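Ticket 405: wrist camera view blocked by finger on the Skuvine gripper
Opened by Manee Rungrueang, Drutdale bench. Status: open, waiting on bracket
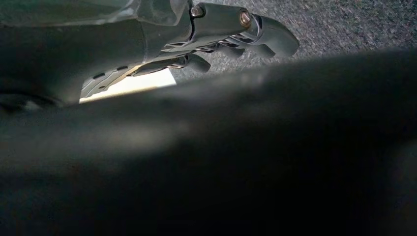
Hi all, me again with the camera ticket, sorry it's a long one! We've been trying the Skuvine hand against the old Stiller one on the same arm, same controller, same little camera, and the Stiller has been no bother at all. The Skuvine is the nicer hand by miles when it comes to picking things up, but the wrist view is driving me up the wall. One of its own fingers is so close to the lens that it's just a big dark smear going up from left to right, and it takes up the lower two-thirds of the view. What's left over is a wedge along the top with the linkage, a couple of bolt heads and a bit of grey carpet. And look how crisp the carpet is compared with the finger! So I don't think the lens is faulty, it's just got something parked in front of it.

What I wanted was a view of both fingertips and whatever's between them. The picking software needs that for its last correction before it closes the hand, and if it can't find the tips it gives up and goes back to the start position. On the Stiller it gave up maybe once in a morning. On the Skuvine I did 80 tries yesterday and stopped writing down the failures because it was most of them.

What I've tried so far, more or less in order:

Restarted the camera service. No change, but I knew someone would ask.

Swapped the USB lead for the short one from the drawer. Same again. I've left the short one on as it doesn't snag when the wrist turns.

Swapped the camera itself for the spare. Exactly the same view, smear and all, so the first camera is off the hook and back on the Stiller.

Turned auto exposure off. I did this one because there's a bright white patch in the gap just under the slotted panel, and I thought it might be pulling everything else down into the dark. Fixed exposure at 400 gave me a bit more detail in the shadows under the linkage, so that's an improvement of sorts, but it can't do anything about a finger being in the way. I've kept the setting for now. If anyone wants auto back, it's the tick box on the second tab.

Changed the focus. I wound it in as near as it would go to see if the finger would sharpen up, and it got slightly less mushy while everything past it went soft, which is the wrong way round for us. Put it back.

Rolled the camera a quarter turn in its mount. This was the most promising one, as the smear moved to the side and I got a proper look at one fingertip. But then the image is sideways and the calibration falls over, and when I told the software about the rotation it took it for the preview window and ignored it for the picking. Grr. I've raised that separately.

Then I got the calipers out. The bracket we're using was made for the Stiller, and on that hand the lens ends up well clear of the fingers. The Skuvine's fingers swing out wider when they open, so the same bracket puts the lens right in the path. I'd say we need the camera further back and tipped in towards the palm.

Reply from Saithong support, 14:20
Thanks for the detail. Could you confirm whether the obstruction is there with the hand fully closed as well as fully open? We'd also like the finger opening value from the controller page. Please don't loosen the two bolts on the linkage, as the finger alignment depends on them.

Manee, 15:05
Haven't touched the bolts, promise. Fully closed is better but still not good, I get a dark strip along the bottom and can see past it. It gets worse the wider it opens, and by the time the controller says 154 the finger is right across. That's the opening we use for nearly everything, so I can't just tell people to open it less. I did try a narrower opening for the small parts and it picked them quite happily, so that'll do as a stopgap for those.

Reply from Saithong support, 16:40
That matches what we'd expect from a bracket made for a different hand. We have a drawing for an offset version and will attach it to this ticket. You'll need to redo the hand-eye calibration after fitting it. Your fixed exposure setting can stay as it is.

Manee, 16:55
Lovely, thank you! I'll print one as soon as the drawing turns up. Could it have slots for the screws instead of plain holes? I'd like to be able to slide it back and forth a bit before I commit to anything, and doing the calibration twice is no fun.

For anyone on our side who needs the arm in the meantime: the Stiller hand is in the top tray with its camera still attached, and its calibration file is the one ending in "old". Please load that before you move anything. If you'd sooner use the Skuvine, stick to the small parts and the narrow opening, and put a note on here if it gives up on you. I'm leaving the comparison sheet half filled in until the new bracket is on.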